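Jarner publishes the Flunby service routine, including the bits with the toothbrush

For immediate release

Jarner, the Bravholm computer refurbisher, has put the full maintenance routine for its Flunby dismantling cell on its website. Anyone may download it, print it, or point out what is wrong with it.

Flunby is the two-armed cell that works on desktop towers in the back half of the Jarner workshop. Its job is to reach into an open case and take out drive carriers, loose leads and anything else that can be persuaded to come without a hammer. It has now worked through nearly 1,000 towers. Visitors tend to ask how clever it is. The people who run it would sooner talk about finger pads.

"Everyone wants to film it on a good day," said Faith Mabula, cell technician at Jarner. "I'd like them to come on Thursday, when I've got both grippers in bits and there's dust in my tea."

Thursday is service day. The cell goes off at the wall, the air line is bled, and both arms are parked low. The finger pads come off first and are wiped down, then held against a worn pair that Mabula keeps in a tobacco tin for comparison. Pads are changed every 200 towers whether they look tired or not. Jarner used to wait until they slipped, a policy that ended with a drive carrier under a radiator.

Next come the finger joints. The bolts are checked with a torque driver and marked across the head with paint pen, so that one working its way out can be spotted from a chair. Old office computers hold a remarkable amount of carpet, most of which ends up in the slides. A soft toothbrush gets it out. The routine says plainly that compressed air does not, and that it puts the carpet somewhere more expensive.

The wrist cameras have their windows cleaned with a lens cloth and are then checked against a printed target taped to the bench. If the target comes back more than a little out, the calibration is run again from the start, which takes 30 minutes and cannot be hurried by standing over it. The software, supplied by Říha, offers a quick calibration as well. Jarner's routine mentions this option once, in brackets.

The last job is the trial case, an empty tower with a carrier in it that has been gripped and released so often its corners have gone round. Both arms must close on it from either side without shifting the case. If the case moves, one finger is touching before the other, and the offsets need another look. Only then is a real machine put on the bench.

The published routine also covers the bigger service at 800 towers, when the cable dressing along both forearms is cut away and redone. It was last carried out in January. The document allows a morning for this. A handwritten note on the workshop copy allows a day, and the note has been kept in the scanned version.

Also included are the fault log, the spares list and a page headed "Things we did once". Parts of the fault log have been tidied for language.

"People buy an arm and get a lovely thick book about the arm," said Mabula. "Then there's nothing about what happens when you stick it inside somebody's old computer all week. So we wrote down what we do. Some of it is probably daft and I expect we'll hear."

Corrections and suggestions can be sent through the contact form on the Jarner website. Workshops running a similar cell are welcome to visit by arrangement, on service day or any other, and should wear shoes they don't mind about. Parking is at the side of the building.
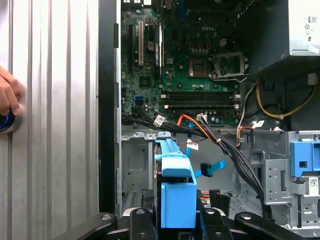 BRAVHOLM, January - Flunby's fingers on either side of a blue drive carrier in an opened Dell tower, with a human hand at the side panel. Free to use with this release. Please credit Jarner.

Ends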